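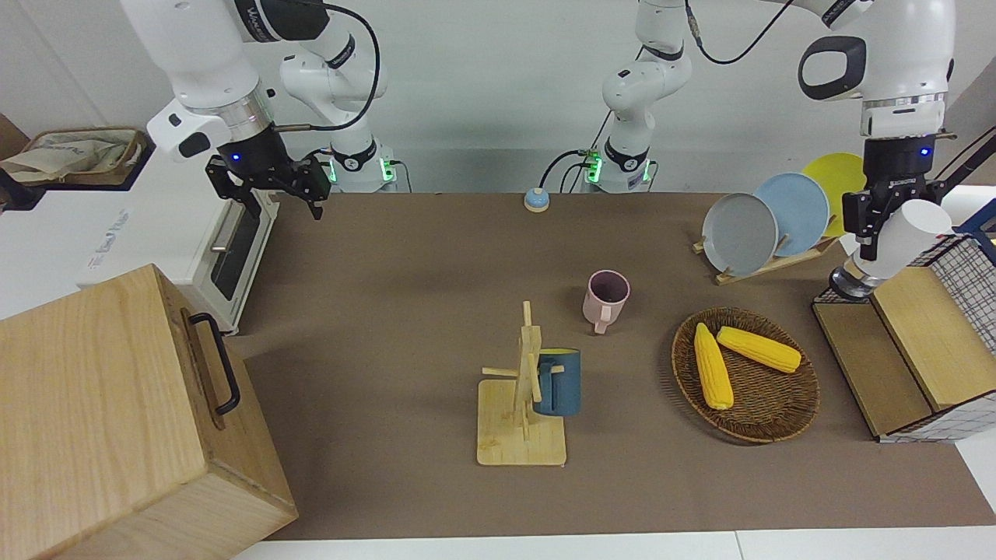

The mug tree and the dish rack on the brown table, with the teal mug on its peg.

Bellonier mug tree and plate rack: a review after one October of daily use

I bought these two together from a housewares shop in Abu Hammour, where they were on the same shelf but priced separately. Bellonier sells them as part of a line called Buden. There is also a bread box in the line, which I did not buy.

The mug tree is a square light-wood base, one vertical post and a set of short pegs. Assembly is screwing the post into the base and pushing the pegs into their holes. It took me under 10 minutes, and most of that went on one peg that would not seat. I sanded the end a little and it went in. The instruction sheet is a single drawing and you will not need it.

The pegs are short. That is my main complaint and also the reason the thing takes up so little room. A mug with an ordinary handle hangs fine. The teal-blue one with the yellow interior is the mug I use most and it has never slipped. Thick handles are another matter. I have two heavy stoneware mugs that sit right at the tip of the peg, and I stopped hanging them after the first week. If your mugs are the chunky kind, take one to the shop and try it.

Balance is good as long as you load both sides. With everything on one side the base will lift if you knock the post. Felt pads would help on a smooth table. None are supplied. I cut five small circles from a sheet I had in the drawer, used four and lost the other one.

The plate rack is the better of the two. It is light wood as well, and plates stand upright in a row. I keep the gray, the light blue and the yellow plates in it, and they stay where I put them. Getting one out from the middle does not disturb the others. My big serving platter, a wedding present, leans too far back and I would not trust it there overnight.

Wet plates are fine, but put a towel or a tray underneath. There is no drip tray and the water goes straight onto the table. I wipe the rack down in the evening and let it air. The wood came unoiled, or near enough, and I gave both pieces a coat of mineral oil on the second day. The color went a shade darker and evened out later.

Sawsan Sleiman, my neighbor, has the Evus rack, which is coated wire. Hers is easier to clean and holds more. It is also louder, and her plates have small gray marks on the rims where they touch the wire. I have had no marks from the wood so far.

One note on buying. The box for the mug tree is marked 2911 and the rack has no number at all, only the name of the line. The shop had to look it up by hand when I went back to exchange a rack with a split in it. They changed it without any fuss.

Would I buy them again? The rack, yes. The mug tree, yes at the sale price and probably not at full price, unless they make the pegs longer. I paid 200 for the pair.

Reviewed by Fouad Akl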